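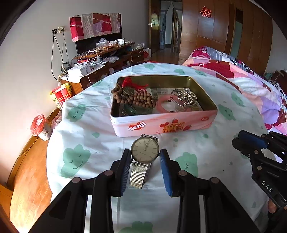
Minutes of the Estate and Small Objects Working Group, Tokinach Community Archive

Date: 2023-06-03
Chair: Caroline Wanyama
Minutes: Salim Ogola
Apologies: none received

1. Minutes of the previous meeting

Accepted with one correction. Under item 4, "Sterketti boxes" should read "Sterketti trays". The boxes are a separate order and have not been approved.

2. Tanui deposit, jewelry and keepsakes

2.1 The Tanui deposit was received under accession number 541. The part under discussion is a rectangular snack tin with its contents, plus one wristwatch handled separately. The tin is pale pink outside and gold-toned inside. The front carries the name "Genji" in red and white and a picture of wafer snacks with strawberries.

2.2 Salim Ogola proposed cataloging the tin as an object in its own right. Caroline Wanyama asked whether this set a precedent for all packaging. Agreed that a container is cataloged when the depositor used it for long-term storage and the deposit form says so. The Tanui form does.

2.3 Draft entries were read for the following:
Long strand of prayer beads, brown, wooden, with the tin.
Cord with tassel, red.
Watch, small, dark face.
Jade piece, green.
Bangle, pink.
Bracelet, round metal beads, silver in color.
Printed paper card, kept flat at the bottom of the tin.

2.4 The word "silver" is to be used for color only until the metal has been tested. The same applies to the case of the separate wristwatch. The material field stays blank for the pink bangle.

2.5 The card is to be removed first at repacking and placed in a paper sleeve. Its text will be transcribed at that point. It keeps the tin's number with a suffix.

Action: SO to revise entries and circulate.

3. Wristwatch

3.1 Draft entry: wristwatch, round cream-colored dial, thin stick hour markers, slender hands, silver-colored case, mesh metal band. Accepted with "stick markers" moved to the first line so that it can be searched.

3.2 The question of winding was raised again. Agreed that no watch in the deposit is to be wound, set or opened before inspection by Dastivau. The position of the hands is not to be recorded as a feature.

3.3 Mesh bands are to be stored uncurled where the drawer allows. The current drawer insert has an internal length of 123 mm and is too short for this band. CW to ask Sterketti for a longer insert.

Action: CW, insert. SO, inspection request to Dastivau.

4. Repacking of the tin contents

4.1 Two methods were considered. Method A returns everything to the tin in its present arrangement, with tissue between layers. Method B stores each piece in its own bag and keeps the tin empty beside them.

4.2 Method B was adopted. The bead strand is to be coiled loosely in a shallow tray and kept apart from the metal bead bracelet. The tassel is to be laid straight. The jade piece, at present under the bead strand, goes into a padded bag.

4.3 The present arrangement is to be noted in the catalog before anything is moved: wooden beads on the left, bangle in the middle, metal bead bracelet on the right.

4.4 Bags in stock: 18. No further order needed for this deposit.

5. Work surface

The light blue tablecloth with the green cloud faces is in use on the round table. SO noted that a patterned cloth makes small loose parts harder to find. A plain cloth is to be used for repacking. The cloud cloth may stay for general sorting.

6. Budget

The inspection quote from Dastivau covers 8 items. CW to confirm whether a watch and its band are charged as one item or two. Deferred until the answer is in.

7. Any other business

Label printer is still printing the accession number one line too low. SO to reset the template.

8. Next meeting

August, date to be set once Dastivau has replied.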